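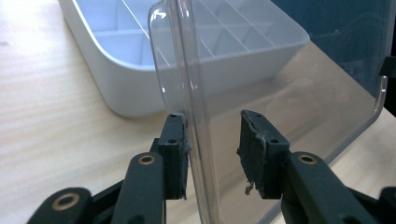
Clear plastic lid and white compartment box on a pale wooden table.

Writing for a Personal Blog
Handout 4: The second draft
Posted 10/3/18 by Course Tutor, Ornham Evening Classes
10 comments | 54 shares

Last session we looked at getting a first draft down. This handout covers what to do with it afterward. Please read it before the next class and bring a printed draft of your own, double spaced, with your name on the back of the last page and not the front.

1. Leave a gap

Don't revise a post in the same sitting you wrote it in. Overnight is enough for most people. If you have promised yourself a post today, write it in the morning and revise it in the evening. When you come back, read the whole thing once without touching it. Have a pencil ready but only make a mark in the margin where your attention drifts. Don't fix anything on the first pass.

Most of the marks will fall in the first two paragraphs. This is normal for blog writing, where people tend to warm up on the page.

2. Find where the post starts

Look for the first sentence that contains something a reader could not have guessed. It may be a place, a thing somebody said, a small event or a plain opinion. Try starting there. Cut everything above it and paste it into a separate file so that you don't feel you have lost it.

The sample we used in class was a post about a weekend in Tolutetti. The draft opened like this:

"I have been meaning to write about our trip for a while now, but life has been busy and I kept putting it off. Anyway, I finally have a free evening, so I thought I would sit down and share a few thoughts. We had a really great time. The bus station in Tolutetti closes at six, and our bus got in at ten past."

The last sentence is where the post starts. Several of you wanted to keep "We had a really great time." It can go in later if the post needs it, but the reader should be able to tell from the rest.

Some openings to check for in your own drafts:

- Apologies for not posting
- Weather, unless it affects what happens
- An account of sitting down to write
- A dictionary definition
- A question to the reader that you answer yourself in the next line

None of these is banned. If you use one, you should be able to say what it does.

3. One subject

A blog post can wander, but it should be possible to say in a few words what it is about. Write those words at the top of the page. Then go through paragraph by paragraph and write a word or two beside each one. If the word beside a paragraph has no connection to the words at the top, either the paragraph goes or you have the wrong words at the top.

The second case is more common than you would think. The class draft about the dance night at the Dondance was labeled "my first tango class" by its author. When we went through it, most of the paragraphs were about borrowing shoes. The post was about the shoes. Once the label was changed, the cuts were easy to see.

Keep the paragraphs you take out. They are often the beginning of another post.

4. Cutting to length

The draft we worked on in class was 1361 words. That is long for a post with no headings and a single event in it. You were asked to take out 100 words without removing any complete paragraph, and then to see whether the result could be cut further.

Where the words usually come from:

a. Doubled verbs. "I started to walk" is "I walked" unless something interrupts the walk.
b. Phrases that announce. "The thing that surprised me was that the door was locked" can be "The door was locked."
c. Pairs of adjectives that mean the same thing. Keep the shorter one.
d. Very, really, just, quite, a bit. Use the search function in your word processor and look at each one separately.
e. Explanations of jokes.
f. People who are named once and never come back. "A friend" will do.

Don't cut the detail that nobody else would have put in. In the class draft, many of you crossed out the line about the café's spare key being kept in a teapot. It doesn't move the story along, but two people in the group remembered it a week later and could not remember the rest.

5. Other people

A personal blog has other people in it, and they didn't agree to be there. Before you post, go through the draft and underline everyone who is mentioned. For each one, ask how you would feel if they read it at work. Change names if you need to. Changing a name is not much use if you leave in the job, the street and the dog.

Children, patients, students and customers should be left out unless you have asked, and in most cases even then.

If you write about a business, say what happened to you and leave it there. "My soup was cold" is a statement you can stand behind. "They don't care about their customers" is a guess.

6. Reading aloud

Read the finished draft aloud at normal speed. If you run out of breath, the sentence is too long or needs a comma. If you hear yourself changing a word as you read, the word you said is generally better than the one on the page.

Some of you have asked whether the computer's reading voice will do. It is good for catching missing words and typing errors. It is less good for rhythm, as it gives every sentence the same weight.

7. The last paragraph

Cover the last paragraph with your hand and read the post without it. If it still makes sense, consider leaving the paragraph off. Many drafts end twice, once when the story is over and again when the writer explains it. We will spend the first part of the next class on this, using the Fawzy draft from your reader.

Exercise for next time

Take a post or draft of your own, any length. Write the subject at the top in ten words or fewer. Mark where it starts. Cut it by a tenth. Bring both versions, and be ready to read the opening of each one aloud.

If you don't have a draft, use the practice text at the back of the reader. Please don't use the Tolutetti piece again.

Late work from the January group can be handed in at the same session. Comments will be written on the second version only.

Contact the office | © Ornham Evening Classes | Back to top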